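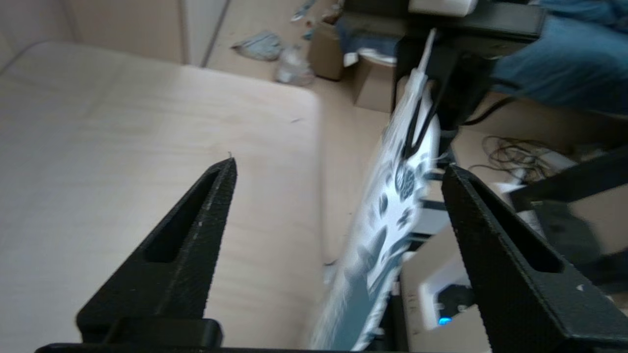
Best way to keep thin white cables from snagging on bags when packing at a bench?

I pack small orders at a bench in our back room, mostly dried tea and spice mixes in printed bags. The cables on the bench keep getting in the way. A thin white cable runs up at a slant toward the bracket, right by the white bag with the dark blue-gray pattern, and several black ones loop down from the bracket over the upper part of it. When I pull a bag away to box it, a loop comes with it maybe one time in five. Last month it pulled a plug halfway out and I lost the label queue for the afternoon.

I don't want to drill the bench top, which belongs to the landlord. I have tried masking tape and it lets go by lunch. What do people use that stays put but can still be undone when I need to swap a cable?

Lamisi Acheampong
Laryea

Vandana Maurya

Hook and loop wrap, the kind that comes on a roll. Do not use zip ties for this. You will cut them off the first time you change anything, and the cut ends scratch your hands and will go through a thin bag.

What I would do, in order:

Unplug everything and take all the cables off the bracket. Put them back one at a time. You will probably find at least one that goes to nothing.

Run the black ones together along the top bar of the bracket and wrap them every hand's width. Bring them down a vertical support on the side away from where you stand. Any slack gets folded flat and wrapped at the bottom, where it can't reach a bag.

Keep the thin white one separate. Thin cables get crushed when they are bundled with thick ones, and it will be the one you want to replace first. A couple of stick-on clips will hold it. Wipe the surface with rubbing alcohol and let it dry before you stick anything down, then leave the clips overnight with no cable in them. Most people skip that and then say the clips are no good.

Leave a little slack at each plug - enough that a tug moves the cable and not the connector.

A roll of the wrap lasts a long time. We packed more than 2300 orders last year at Estidon and I am still on the first roll.

Yoshinori Nomura

Move the bags. Why are they leaning where the cables are? Put them in a bin on the other side and there is nothing to snag.

Elaine Evangelista

Vandana's answer is good and I would start there. Yoshinori has a point too, but on a short bench there may be no other side.

One thing to add about the bags. If they are the glossy kind that stand up by themselves when full, they slide when you lean them on anything. I keep mine upright in a shallow tray with a strip of rubber shelf liner in the bottom, 18 inches from the nearest cable. The liner comes from the kitchen aisle and you cut it with scissors. It peels up clean, so your landlord will not mind.

For the plug that came loose, check whether the socket is worn before you blame the cable. I spent 2 weeks rerouting everything and then found that the power strip was bad.

Lamisi Acheampong

Thanks. I ordered the wrap and will try the tray. The bags have to stay on that side for now, but I can move them forward.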